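DOES A CHURCH NEED THE STATE'S PERMISSION TO FEED PEOPLE?

Mar 12, 2024

Several readers have written to ask what is going on in Wamham, where a small congregation has been told it may no longer serve a hot supper in its own basement. We have held off on this story because the facts kept changing. They have settled down enough now to set out what we know.

Stunthorpe Road Chapel has served a meal on weeknights since before most of its present members joined. It is not a large program. The kitchen is the same one used for weddings and funerals, and the people who eat there are mostly older residents from the apartments across the street, along with a number of men who sleep in their vehicles near the rail yard. There is a short prayer before the food is served. Anyone who does not want to pray is free to sit quietly, and many do.

In November the chapel received a letter from the town zoning office. It said the basement was approved for "assembly and related uses" and that a regular meal open to the public did not count as a related use. The chapel was given two choices. It could apply for a conditional use permit as a food service operation, or it could limit the supper to its own members and their guests. The application fee is $300, and the permit would cap attendance at 100 people. It would also have to be renewed, and the town could decline to renew it.

The fee is not the problem. The chapel could raise that in one offering. What the elders object to is the idea that feeding the hungry is something separate from worship, which the town may license or forbid as it would a sandwich shop. Matthew 25 does not treat it as separate. Neither does James, who asks what good it does to tell a hungry man to go in peace and be filled without giving him what his body needs. A church that sings on Sunday and is barred from obeying what it sang about has been left with half of its religion.

We want to be fair to the town. There were complaints. Neighbors on the north side of the block said people were lining up early and leaving trash on the sidewalk. One household said a man had slept on their porch. Those are real concerns, and Christians should not wave them away. The chapel has since opened its side door earlier so that the line forms indoors, and members now walk the block with trash bags after supper. The zoning office has acknowledged both changes in writing. It has not withdrawn the letter.

It should also be said that the health department is not part of this dispute. The kitchen passed its last inspection and nobody has claimed the food is unsafe. Some of the talk online has mixed these matters together, and it has not helped the chapel.

The law here is less settled than people on either side suggest. Federal law since 2000 has said that a local government may not use its zoning rules to place a substantial burden on religious exercise unless it has a compelling reason and uses the least restrictive means. Courts have differed on what counts as a substantial burden. Some churches with meal programs have won their cases and some have lost. The chapel's elders have taken advice and have been told that their case is a reasonable one but not a sure one.

There is a wider point that bothers us more than the details. A generation ago a town would have thanked a church for doing this. The assumption was that churches did good in the places where they stood, even among people who never came through the doors. That assumption is wearing thin. More and more, religious activity is accepted as long as it stays inside the sanctuary for one hour a week, and anything beyond that is looked at with suspicion. We do not believe the officials in Wamham hate Christians. We do believe they no longer understand what a church is for, and part of the blame for that may be ours.

Some readers have asked whether the chapel should simply defy the order. Romans 13 and Acts 5 are both in the Bible, and believers have to read them together. The elders have chosen to keep serving while their appeal is pending, which the town code allows. That seems to us a wise course. They are not breaking any rule, and nobody is going without supper. If the appeal fails they will have a harder decision to make, and they have asked for prayer about it now and not later.

The appeal will be heard by the town board at its next regular meeting. The meeting is open to the public and comments are limited to 2 minutes per speaker. If you live in Wamham and plan to speak, please be brief and courteous, and stick to what you know firsthand. Board members have already received some angry mail from out of state. Please do not add to it.

Letters of support may be sent to the chapel office, which will deliver them to the board as one packet. Letters from other congregations that run meal programs would be especially useful, above all if they describe how they worked out problems with their neighbors. The chapel is not asking for money for legal costs at this time. Gifts of canned vegetables, rice and coffee are always put to use.

We will report the board's decision in the next issue. 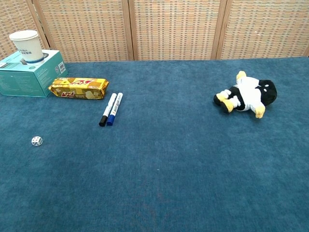
A teal box on the tabletop, with a woven folding screen behind.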